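Print this post | E-mail to a friend

Filed under: Gadgets and Grumbles

Ninety-nine tidy-ups out of 100, and then the one that matters

November 21, 2021

I have been sceptical of household robots since the first one I reviewed got stuck on a doormat, so take this with as much salt as you like. The Sturnbridge people say their tidying arm has learned from 800 homes and gets the bin job right 99 times in 100. Fine. What happens the other time?

Thắng Cù, who tests these things for a living, told me about his. The job was simple enough: pick up a bit of rubbish, carry it to the bin, let go. The fingers closed on a sweet wrapper and the corner of a blanket together, and the software decided it had one object. Off it went with both. It pulled for 3 seconds before the force limit tripped, and by then a mug had gone over.

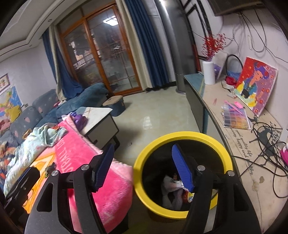

Now, 3 seconds doesn't sound like much. But swap the blanket for a toddler's sleeve, or for a cable with a lamp on the end of it, and I'd want that limit to trip a good deal sooner. Thắng tells me the limit had been raised in April - too many false stops, customers complaining. So the safety setting was loosened to make the thing look cleverer. I have heard that story before, about lifts and about garage doors.

The fix, as I understand it, is a second check after gripping: lift a little, see if anything else comes along, and only then move. Sensible. I'd also like to know why it wasn't there from the start. Sturnbridge want £499 for the upgrade kit and haven't said whether the check comes with it or gets sent out to existing owners. I've asked twice.

Until they answer, mine stays unplugged when there are visitors.

Recent posts
- The Besville vacuum, six months on
- Cirosham door locks and the flat battery problem
- Reader letters: Lưu on talking fridges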